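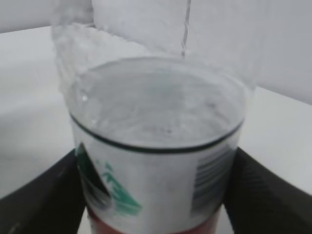
Book 19, p. 110

April 21, 2026. Pouring, stop-at-line task. Present: Sunee Sangkhawat, Nicanor Alarcón, me (B. Veres).

Clear cup in the fingers, water from the large vessel, target is the dark line under the rim. Cup held above the red band. Policy is the Lonis checkpoint from February, fine-tuned on 1488 demonstrations, wrist view only, no scale under the cup.

Question for this block: does the stop signal come from the water surface or from elapsed time? Nicanor changed the starting volume between runs and left everything else alone. If the policy is timing the pour, a half-full start should overshoot the line.

100 runs logged. Half-full starts did stop earlier, so the surface is being used. Stops are later when the stream is thin — it seems to wait for ripples to settle near the line before it commits. Sunee thinks it is reading the stream and ignoring the ripples. Can't separate the two with this set.

Label print blurs at this range, so don't use it for registration. The dark line holds up better.

To do: repeat with the line masked in the input. Ask Samran for the Clarham logs, same cup. Grip force left at the old setting, check for wall flex before the next block.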